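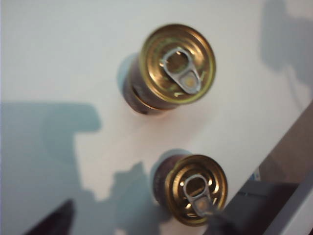

Most households I know throw away food they meant to eat, and the usual explanation is that people are careless. I don't think they are. I think the dates printed on packets have taken over a job that used to belong to the nose and the eye, and the job is being done badly. A bag of carrots has a date. So does a jar of honey. Tinned food has one too, and it makes very little sense there. Two small cans with gold lids, standing on a white surface, will in most cases be good to eat long after the printed month has gone by, provided the metal is sound. Yet plenty of people would put them in the bin on the first of the next month and feel they had done the safe thing.

There are two kinds of date and they mean different things. A use-by date is about safety and should be obeyed. It goes on fresh meat, fish, some soft cheeses and ready meals. A best-before date is about quality, and it tells you when the maker stops promising that the food will be at its best. After that the biscuits may be a bit soft. The trouble is that both dates are printed in the same small type in the same awkward spot, and a person clearing a fridge at ten at night reads them both as an order.

My neighbour Audrey-Anne Perron ran a village shop in Ovden for years and kept a shelf by the door for things past their best-before. Everything on it was half price. She said older customers went to it first and younger ones wouldn't touch it, even when they were plainly short of money. She didn't blame them. They had been told since school to check the date, and they had never been told what to check after that.

I would like three changes. Best-before dates should come off whole fruit and vegetables altogether, as some shops have already done. The two kinds of date should look different, in colour or shape, so that a tired person can tell them apart. And schools should spend an afternoon on how food goes off, which would be more use than another poster about balanced plates.

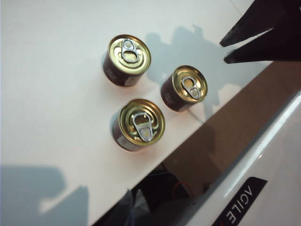 The case against me is that dates are simple and judgement is not. Harvey Cormier, who taught catering in Rutherford until he retired, put this to me quite firmly. People differ in how well they smell and see, he said, and some of them are cooking for babies or for the very old. That is fair, and it is why I would leave use-by dates alone. But he also agreed that the checks for a can are easy to learn. Look at the lid and the seams. A squat little can with a ring pull on top needs the same look as a big one: no bulge, no rust, no deep dent along the edge. If it spurts or smells wrong when opened, throw it out. That takes a few seconds and works for anyone who can see the lid.

Shops will say that customers want the dates. Perhaps they do, having grown used to them. A shop also sells more when we throw more away, and I don't need to think anyone wicked to notice that - it is reason enough not to leave the matter to them.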